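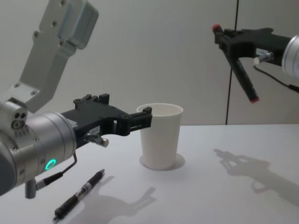

Two-arm cell, Sirkstead: left gripper beside the rim of the paper cup, right arm standing off.

To: Cell Maintenance list
From: Hamish McPhee
Date: Fri 29 August
Subject: Re: Left gripper alignment after finger change

Dear colleagues,

I reply to the query from the Oyelaran office, quoted in full:

> The left fingers were replaced on Tuesday and the job now stops
> at the approach step. Are we to repeat the full calibration, or
> will the cup check suffice? The procedure does not say. We should
> also like to know who is to sign the sheet.

The cup check will suffice where only the fingers have been changed. If the mounting bracket has been disturbed, the full calibration in section 3 of the Trerkau procedure applies.

For the cup check, stand one empty paper cup in the middle of the table and bring the left arm in at 75 mm per second. Stop with the fingertips beside the rim and the gripper open. Compare the reading with the stored value, 394, and enter both on the sheet. The right arm should be held clear throughout. Please look also at the cable that loops from the left wrist towards the gripper base, and confirm that it does not tighten when the wrist is turned.

The person who fitted the fingers signs the sheet. A second signature is required only after full calibration.

Replacement fingers should be ordered from Breltora under stores code 1090. The revised procedure will be issued in October, and comments on the present wording may be sent to me before then.

Yours sincerely,
Hamish McPhee
Sirkstead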